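Film Studies Reader
Home | Contents | Chapters | Glossary | Index | Contact
Shares 17 | Comments 3

Chapter 6. Withheld Information and the Thriller Plot
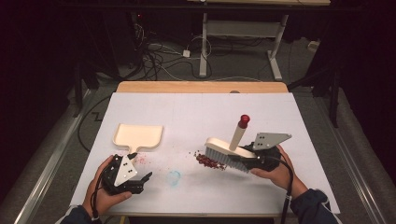 A thriller depends on an uneven distribution of knowledge. At any given minute of running time, the viewer, the main character and the opposing character each hold a certain set of facts, and the three sets are seldom the same. The plot moves when a fact passes from one set to another. This chapter describes the ways in which that transfer is arranged and the effect of each arrangement on how long a scene can be sustained.

6.1 Terms

Three terms are used throughout. The range of a narration is the number of characters whose knowledge the viewer shares. Its depth is the degree to which the viewer is admitted to what a character thinks or perceives. A gap is a fact that the story requires but the plot has not yet supplied.

Gaps are either open or covered. An open gap is one the viewer knows about: a letter is delivered, a character reads it, and the contents are kept from us. A covered gap is one the viewer has no reason to suspect, such as a night that appears to be fully accounted for and later proves to be missing an hour. The two are built by different means. An open gap requires a marker, usually a reaction shot or a line of dialogue. A covered gap requires continuity good enough that no marker is noticed.

Range should not be confused with point of view in the optical sense. A film may contain no point-of-view shots at all and still be restricted to one character, provided the camera never enters a room before that character does or stays after the character leaves.

6.2 Restricted narration: Skutow

The principal example in this chapter is Skutow, a crime film written by Samina Usmani and directed by Kamran Qureshi. Its plot is simple to state. A freight inspector in a river town signs a false cargo sheet as a favor, learns that the cargo included a body, and spends the remainder of the film assisting the inquiry into his own signature.

For its first half the film is strictly restricted. The inspector is present in every scene, and the viewer learns nothing he does not. The effect is clearest in the weighbridge sequence, which begins shortly before 5 a.m. and is covered in 17 shots. A police car stops outside the office. The officer stays in the car. The inspector continues filling in his log, and we are given his view of the parked car four times, each time unchanged. The sequence lasts nearly 200 seconds and contains two lines of speech.

Nothing in those shots establishes that the officer suspects anything. The tension comes from an open gap - why he has stopped - and from the refusal to leave the office in order to close it. If a single shot were inserted from inside the car, showing the officer eating his breakfast, the gap would close and the sequence could not be held for even half its length.

6.3 The shift in range

At the midpoint the restriction ends. The film cuts to the home of the dead man's brother, where the inspector has never been, and the brother is shown comparing two copies of the cargo sheet. From this point the viewer knows more than the inspector does.

Usmani's shooting script placed this scene considerably earlier. In the draft, the brother appears in the second reel and the viewer is ahead of the inspector almost from the start. Moving the scene changed the function of everything before it. Scenes that had been written as suspense, in which the viewer waits for a known danger to arrive, became scenes of uncertainty, in which the danger itself has not been identified. Very little of the dialogue was altered.

The student should note the cost. A film that widens its range late has to supply a reason for the new scenes to matter, and Skutow does this by giving the brother a task with a deadline: he must present both sheets before the port office closes in November.

6.4 Comparison cases

Two further films are used for contrast. Zomine is unrestricted from its opening, and moves among five characters in a robbery crew. Drata is restricted throughout, and closes its largest gap only in the final scene. Neither approach is superior. Zomine loses little on a second viewing, as its interest lies in watching errors accumulate - the viewer was never waiting for an answer. Drata changes more, and several of its early scenes can be read in two ways once the ending is known.

Section 6.5 sets out a method for charting range scene by scene. Section 6.6 applies it to the whole of Skutow, and Section 6.7 to the opening reel of Zomine. Readers who have not yet worked through the material on scene division in Chapter 4 should do so first, as the charts take the scene as their basic unit and do not define it again.

Previous: Chapter 5 | Next: 6.5 Charting Range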